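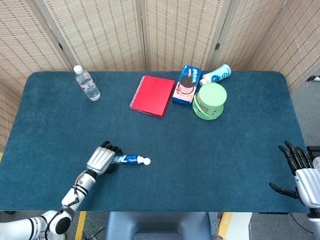 Council Advances Bill to Name Post Office for Norbert Boros

A bill to name the Lesell Street post office for the late state senator Norbert Boros cleared its first committee on Monday and now moves to the full chamber, where a vote is expected in March.

Senator Boros represented the Beltik district for most of his working life and is best remembered for the rural ballot access law, which required every township to keep at least one polling place open through the evening. Before entering public office he taught civics at Flolta High School, and many former students submitted letters in support of the bill. The committee received 602 written comments in all.

The measure has two sponsors, one from each party. In their joint statement, they described Senator Boros as "a patient legislator who read every page and returned every call." A companion resolution would set aside a day each year for students in the district to visit the capitol and observe a floor session.

One amendment was adopted before the vote. It limits spending on the dedication plaque and ceremony to $1000, with any further cost to be met by private gifts. A second amendment, which would have delayed the naming until planned repairs to the building are finished, was withdrawn by its author after discussion.

The Szabó Center for Public Service has agreed to receive the senator's papers, including his correspondence on the ballot access law. The collection will open to researchers once cataloging is complete.

Residents who wish to comment before the floor vote may write to the Office of the Clerk. Comments should include the writer's name and township and will be entered into the public record.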